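Start | Werkstattbuch | Geräte | Leihliste | Ältere Einträge | Suche

14. Januar 2019

Testgerät Kneath, zweiarmig, Eintrag für mich und alle, die nach mir dran sind

So, der Kneath ist jetzt lange genug bei uns in der Halle, dass ich mal was Ordentliches aufschreiben kann, bevor ich die Hälfte wieder vergesse. Die Zettel am Schrank liest ja doch keiner außer mir, und Idris hat zwei davon schon als Schraubenunterlage benutzt. Also alles hier rein.

Zur Erinnerung, worum es geht: Isthorpe bietet den Kneath als Komplettpaket an, zwei Arme mit Zweifingergreifern, Kopfkamera, Steuerrechner, dazu die Software Sekik zum Vormachen und Abspielen von Bewegungen. Wir haben ihn zur Probe und sollen bis März sagen, ob wir ihn behalten, zurückschicken oder in die Mietvariante wechseln (die heißt bei denen »Eltonness«, fragt mich nicht, wie man auf so was kommt). Als Aufgabe haben wir uns Wäsche vorgenommen. Das war Birthes Vorschlag und ich war erst dagegen, ich wollte lieber Kabel stecken. Inzwischen bin ich froh drum, an Stoff merkt man wirklich jede Macke!

Aufbau

Ging besser als befürchtet. Die Anleitung ist gedruckt und gebunden, das Drehmomentblatt liegt lose drin, also bitte nicht verschlampen, es steckt jetzt in der Klarsichthülle vorne im Ordner. Die Stecker an den Greifern sind kodiert, die am Steuerrechner leider nicht. Ich hatte links und rechts vertauscht und mich eine halbe Stunde gewundert, warum der Arm immer genau das Gegenteil von dem macht, was ich will. Links hat jetzt blaues Klebeband am rechnerseitigen Stecker. Wer das abmacht, kriegt Ärger mit mir.

Kalibrierung der Kopfkamera: läuft über das mitgelieferte Schachbrett, dauert eine Kaffeelänge. Beim ersten Mal ist sie mit Fehler 210 abgebrochen, im Handbuch steht dazu »Referenz nicht stabil«, sonst nichts. Danke auch. Bei mir war es der Kopf, der nicht richtig eingerastet war - einmal kräftig nach hinten drücken, bis es klackt, dann neu starten. Seitdem ist der Fehler nicht wiedergekommen.

Vormachen mit Sekik

Das ist der Teil, der mir richtig Spaß macht. Man führt die Arme über die beiden Handgriffe, drückt das Pedal, und die Aufnahme läuft. Pedal nochmal, fertig. Kein Menü, kein Gefrickel. Nach einem Nachmittag hatte ich das im Blut, Lenni hat zwanzig Minuten gebraucht und war dann besser als ich (gut, der spielt auch Orgel).

Was man wissen muss: Sekik speichert nach jeder Aufnahme erst, wenn man bestätigt. Wer das Pedal tritt und gleich die nächste startet, überschreibt die vorige. Ich habe so einen ganzen Vormittag verloren und will nicht darüber reden. Stand heute haben wir über 100 brauchbare Aufnahmen, die liegen alle auf dem Werkstattlaufwerk im Ordner »waesche_alt« - ja, der heißt alt, ist aber der aktuelle, ich benenne ihn um, wenn niemand mehr Verknüpfungen draufhat.

Noch was zum Führen: nicht aus dem Handgelenk reißen. Der Kneath macht das klaglos mit, aber beim Abspielen sieht man jeden Zuck wieder. Lieber langsam vormachen und beim Abspielen auf Faktor eins bleiben. Der Schnellmodus ist für Stoff nichts, da schwingt alles nach und die Teile landen irgendwo.

Greifer und Stoff

Wir arbeiten gerade viel mit roten Sachen, über den Polsterhocker gehängt oder im Korb auf einem weißen Tuch. Der Korb steht auf dem Boden zwischen den beiden Greifern, der Hocker rechts daneben. Rot gegen Weiß trennt die Kamera sauber. Bei Weiß auf Weiß wird es zäh, da rät Sekik mehr, als es erkennt, und greift gern mal in den Korbrand.

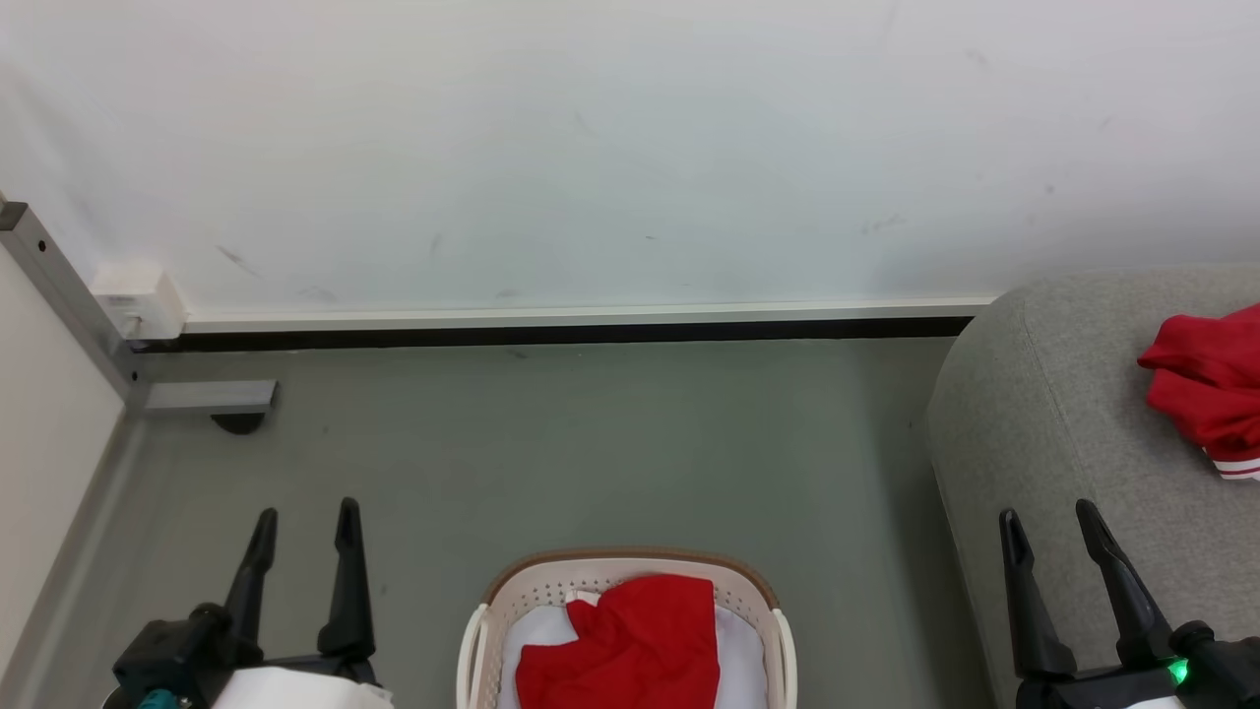

Birthe Ladefoged meint dazu, ich solle mich an der Farbe nicht so festbeißen. Das eigentliche Problem am Paket seien die Finger, und zwar die glatten, die Isthorpe standardmäßig liefert. Für feste Teile völlig in Ordnung, bei dünnem Stoff rutsche einem alles weg, egal wie gut die Erkennung sei. Sie würde ohne die weichen Auflagen gar nicht weiter testen, und sie fände es ziemlich frech, dass man die extra bestellen muss.

Da hat sie recht, zumindest beim zweiten Punkt. Die Auflagen stehen in der Zubehörliste unter 2948, als Satz für beide Greifer. Ich habe am Telefon nachgefragt, ob man die für die Probezeit dazubekommt, und die Dame am anderen Ende war sehr nett und wollte sich melden. Hat sie bisher nicht. Llinos, falls du das liest: du hattest doch den Kontakt vom Vertrieb, magst du da mal nachhaken?

In der Zwischenzeit behelfe ich mir mit der Greifkraft. Voreingestellt ist Stufe 6, für T-Shirts und Ähnliches bin ich jetzt auf 11, höher geht es zwar, aber dann brummt der rechte Greifer beim Schließen. Klingt ungesund. Der linke macht das nicht. Ich hab beide Seiten nachgezogen und abgestaubt, kein Unterschied. Kommt auf die Liste für Isthorpe.

Was auch hilft: nicht mittig in den Haufen fassen, sondern an einer Falte, die hochsteht. Mit dem linken leicht anheben, mit dem rechten nachfassen, dann erst hoch. Hört sich umständlich an, aber seit ich das so vormache, fällt deutlich weniger runter. Idris macht es umgekehrt, rechts zuerst, das geht auch. Nur bitte nicht mischen innerhalb einer Serie! Sonst kommt beim Anlernen Brei raus, hatten wir schon.

Offene Fragen

Handtücher: noch gar nicht probiert. Die sind schwer und ich traue dem Brummen nicht.

Socken: zwei Versuche, beide Male das Bündchen verfehlt. Für heute vertagt.

Zusammenlegen auf dem Hocker: die Kante ist rund und gepolstert, da drückt sich der Greifer rein, bevor er den Stoff hat. Emlyn will ein Brett drauflegen. Ich bin eigentlich dafür, es so zu lassen, bei den Leuten zu Hause liegt auch kein Brett auf dem Sofa. Diskutieren wir, wenn er wieder da ist.

Service bei Isthorpe: Die Hotline ist freundlich, aber man landet jedes Mal bei jemand anderem und erzählt alles von vorn. Ferndiagnose ging dafür fix, die haben sich aufgeschaltet und die Logdateien selber gezogen. Ein Software-Update kam gleich hinterher, seitdem startet Sekik merklich schneller. Neue Version nicht notiert, hole ich nach.

Kaufen oder mieten

Mein Bauch sagt mieten. Das Ding ist gut, wirklich, ich hab selten ein Testgerät gehabt, mit dem ich so schnell im Arbeiten war. Aber bei der Kaufvariante hängt die Wartung nur im ersten Jahr mit drin, und wenn der rechte Greifer jetzt schon brummt, möchte ich das Risiko nicht bei uns haben. Bei Eltonness tauschen sie die Greifer im Schadensfall aus, steht so im Angebot, Seite vier, kleingedruckt, aber es steht da. Ob weiche Auflagen als Verschleißteil zählen, steht natürlich nicht da. Muss ich fragen.

Lenni rechnet die beiden Varianten mal gegeneinander, mit und ohne Auflagen. Sobald er das hat, hänge ich es hier drunter.

Morgen: Stufe 9 nochmal mit derselben Wäsche, nur zum Vergleich. Pedalkabel anders verlegen, ich bin heute dreimal drüber gestolpert. Und Schachbrett zurück in die Kiste, Idris, das ist kein Untersetzer.

2 Kommentare | 3-mal geteilt

© Werkstattbuch, Einträge nur zum internen Gebrauch | Kontakt | Nach oben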